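Re: [sim-manip] Camera tilt as augmentation, does it buy anything?

On Monday, a list member wrote:
> Has anyone tried rolling the cameras hard during training, like 30 degrees
> or more? We do small jitter and it helps a bit, but our policy still
> falls over whenever the mount gets bumped. Also curious whether you
> randomize the head and wrist views together or separately.

Yes! We've been at this since July in Rorkik (our little household simulator, for anyone new here) and I have opinions. Short version – roll them separately, and roll them a lot more than feels sensible. We rendered 3,000 episodes of pick and carry, 1,000 of them with strong tilt on both views, and trained the same policy with and without the tilted part. 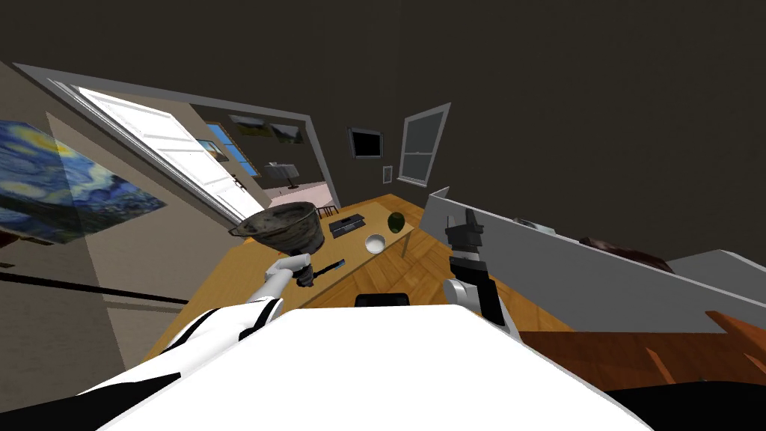
The head view was the easy one. I figured the policy would lean on the room for its sense of up, so we made the rooms busy and then tipped everything. In the layout we call Vallero you get the colander held over the desk with the whole room leaning behind it, the keyboard and the white bowl further along, and the ceiling taking up the top of the view. The policy trained without tilt did badly on views like that one. With the tilted episodes mixed in, it finished 978 of 1,121 test runs, and I reran the whole thing because I didn't believe it.

The wrist view is where I'd love some help. Up close you lose the horizon almost completely, and big grainy textures seem to pull the policy toward them. Our depth head gets confused too, especially when a flat thing sits on a flat thing. 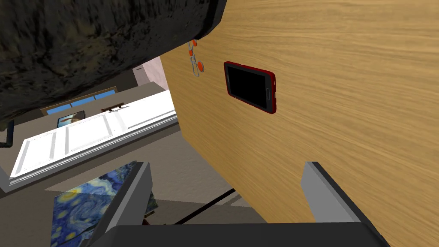

Ustska

My guess on the red phone against the wood grain is that the edge of the case carries nearly all the signal, so we're going to try swapping case colors next and leave the tilt alone for a bit. If the score drops I'll know I've been fooling myself. We also have a second layout, Alcantara, with much plainer walls, and I haven't run the tilt comparison there yet.

One question back at you: when your mount gets bumped, is it mostly roll, or do you get pitch as well? We only did roll properly. Happy to send the config files if you want to poke at them.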